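Dratenero bin cell, student team notebook
Entry: Saturday 2nd March
Written up by: Kumaresan Rao

Carried over from last session: tool offset still suspect, cable slack at the wrist, perception script loses track of a block when two of the same color touch. Competition round is in August. Rules document is unchanged from the copy in the folder.

Task today was the mixed bar set. Six bars, two colors, dropped in the bin with no fixed arrangement. The cell has to empty the bin one bar at a time without pushing anything over the wall. Order is free. Points come off for double picks and for contact between the tool and the bin floor above the force limit. The placing side was left out of today's runs, so a lifted bar was simply held clear and then handed to whoever was at the bench.

Startup

Controller booted clean on the second try. First boot came up with a stale network address and the vision machine could not find it. Same fault as before. Fixed by restarting the vision machine after the controller and not at the same time. I have put this in the startup sheet as a step, in capitals, so please stop skipping it.

Ran the homing check and the joint brake check. Both fine. Speed override set to 50 percent for the whole day. Do not raise it until the cable question is settled, see further down.

Loaded program Catis from the repository, main branch. Someone had left a local edit in the approach function that turned off the wall clearance test. I reverted it. If you need that test off for a bench trial, make a branch.

Tool offset

Touched off against the reference pin from four wrist angles. The spread was larger than I want, mostly in one direction, which points to the rotation term in the offset and not the length. Refit the offset from all four points. Spread came down to something the task can live with. The new values are saved under the name Fundholm in the tool table. The old entry is kept below it for comparison and should be deleted once we have a full session on the new one.

Camera to robot calibration was not repeated. The mount has not been moved, and the tape marks still line up.

Bin runs

Started with bars spread apart. These are easy and the planner takes them in whatever order the scoring function prefers, normally the one nearest the middle of the bin. No failures worth writing down. Then moved on to bars in contact, which is where the time went.

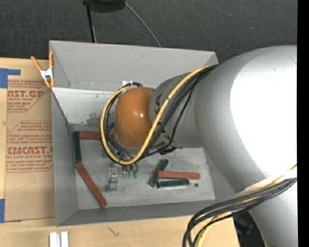 Arm over the bin, three red and three green bars, mixed layout.

Two separate problems with layouts of this kind.

First, bars against the wall. A green one lengthwise on the left wall gives the planner only a narrow set of approach angles. Most of the candidates are thrown out by the clearance test, correctly. The ones that remain need the wrist turned a long way round. The planner then scores them low for joint travel and leaves the bar for last. That is acceptable if everything else comes out cleanly, but a red bar touching each end of it means any disturbance on the reds also turns the green. After that the stored pose is wrong and the next approach is aimed at where the bar used to be.

Changed the program so that it takes a new view after every lift, with no reuse of poses. Costs cycle time. We can afford it for now.

Second, bars on top of each other. With a red lying across a green, the segmentation splits the lower bar into two pieces and reports both as short bars. The planner then picks the bigger piece and goes for its center, which is off the true center of the bar. The lift comes up tilted. On one run the bar swung and hit the wall on the way out. No damage, but under the rules that is a contact.

Tried merging pieces of the same color when their long axes agree within a small angle. Works for the crossing case. Fails when two greens happen to line up end to end, since the merge then makes one very long bar that does not exist. Added a maximum length check using the known bar length. With the check in place the end to end case is handled properly on the recorded data. Not yet tried live.

The better rule is probably to always take the top bar first and never try to reason about what is underneath. Height data should be enough for that. The depth returns over the bin floor are noisy where the surface is scratched, but the top of a stacked bar stands well clear of that noise. To be written next session.

Dark green is also harder than red. The green threshold picks up shadow along the foot of the wall if the overhead lights are on and the window blind is down. With the blind up it is fine. A threshold that depends on the blind is no use at a competition, so this needs a proper fix. Plan: normalize brightness using a patch of bin floor before applying the color threshold. Keep the patch away from the walls.

Log file for the contact runs is number 1846. It includes the swing event. Timestamps are from the vision machine clock, which runs slightly behind the controller, so line them up on the first gripper command before comparing anything.

Cables

The yellow cable still makes a wide loop at the wrist. It needs some slack for the last joint, but the present loop is more than that joint uses at any pose in our program. Concern is that at low poses near a bin corner the loop goes over the wall before the tool does. Stepped through the corner poses by hand at low speed and watched it. It cleared, with less room than I would like on the rear corners.

Two options.

Shorten the loop and move the tie point farther up the wrist. Quick to do. Risk is pulling on the connector when the wrist goes to the end of its range, so the program would need a tighter joint limit to match.

Add a keep-out volume around the loop in the planner model. Slower planning, and the loop changes shape as the wrist turns, so the volume would have to be generous. That would remove even more of the wall approaches, which are already scarce.

I prefer the first. Needs a second person to hold the bundle while the tie is moved, so left for next time. Until then keep the override where it is and do not jog the last joint past its soft limit.

Fixturing

Checked that the bin does not shift when a bar is pressed against a wall. Pushed on it by hand in both directions at the clamped corner and at the opposite one. The clamped corner holds. The opposite one gives a little. A spring clamp is good enough for development but I would not trust it for scored runs. Spanos drawing set has a corner bracket that would fit with new hole spacing. Someone please check the table thickness before cutting anything.

The acrylic sheet beside the bin keeps its paper on. It marks easily and we want a clean face on it for the final fixture. If the blue tape lifts, replace it and press it down flat, because a loose edge shows up in the depth data.

Code changes committed today

Wall clearance test restored.
New view after every lift.
Merge of same-color pieces by axis angle, with maximum length check.
Tool entry Fundholm added, set as default.
Startup order note added to the readme.

Not committed: an attempt at ranking grasps by distance to the nearest neighbor. It made the spread layouts slower and did nothing for the crossed ones. The file is in my scratch folder if anybody wants to look, but I would not build on it.

Open items

Top bar first, from height data.
Brightness normalization for green.
Move the tie point on the wrist, then reset the joint limit and rerun the corner poses.
Corner bracket, measure table.
Live test of the end to end layout. Set it up in both orientations, along the long wall and across the bin.
Force threshold for floor contact. Currently taken from the rules with no margin. Need a few slow touches on bare floor to see what the sensor reads when the tool only just makes contact, and set ours lower than the limit by that much.

Question for the next meeting: do we want to randomize layouts by dropping the bars or by placing them from a printed list? Dropping is closer to the scored task. Placing lets us repeat a bad case. I used both today and mixed them in the same log, which was a mistake, and I have marked by hand which runs were which. From now on put D or P at the start of the run name.

Shutdown: arm parked, brakes on, air off at the wall, controller off at the switch. Pendant is on its hook. The vision machine was left on to finish copying 1846 to the team drive.

KR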